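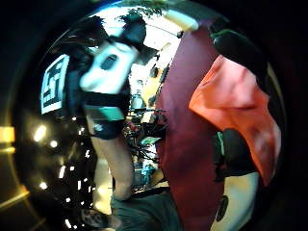 Attachment 1: maroon and orange cloth, side by side

Ticket 3000: Color bleed on mixed fabric load
Opened by: Yuzuki Oshima, Stedside costume store
Assigned to: Dariusz Szewczyk
Status: Closed

Yuzuki, 9:10 am
Hi all! We're sorting the October wardrobe and I love how the colors are coming together, but I have a dye problem. The deep wine-red cloth keeps leaving pink on anything it's washed with. I'd like to keep the bright orange in the same costume set, so I need this fixed before the two get sewn together. Washed at 40 degrees, normal cycle, liquid soap.

Dariusz, 9:35 am
Great color, that red! Is it all from one bolt? And did anyone wash it by itself first?

Yuzuki, 9:50 am
One bolt, the Hovska cotton. Ludmila thinks it went straight into a mixed load. The dark green went in too and seems fine.

Dariusz, 10:05 am
Then it's most likely loose dye. Please try this:
Cut a small piece of the red and soak it in cold water with a scrap of white cotton for 10 minutes.
If the scrap turns pink, wash all the red alone, cold, with an extra rinse.
Repeat the soak test with a fresh scrap.
Keep the orange out of it for now.

Yuzuki, 1:20 pm
First soak: very pink, like raspberry soda. Washed the red alone, cold. Second soak: faint pink. Washing again.

Yuzuki, 3:45 pm
Third soak, white scrap stayed white!! So happy. I also tried a strip of red basted to a strip of orange, soaked overnight in my head but really just for an hour, and the orange is clean.

Dariusz, 4:00 pm
Wonderful. Dry it flat if you have the table space, and cold washes only from here on. I've added the bolt to the care list under shelf 114.

Yuzuki, 4:10 pm
Done. Jolien starts cutting tomorrow and she can't wait. Still have two pink dish towels if anyone wants them.

Closed by Dariusz, 4:15 pm. Fix: repeated cold wash, red only.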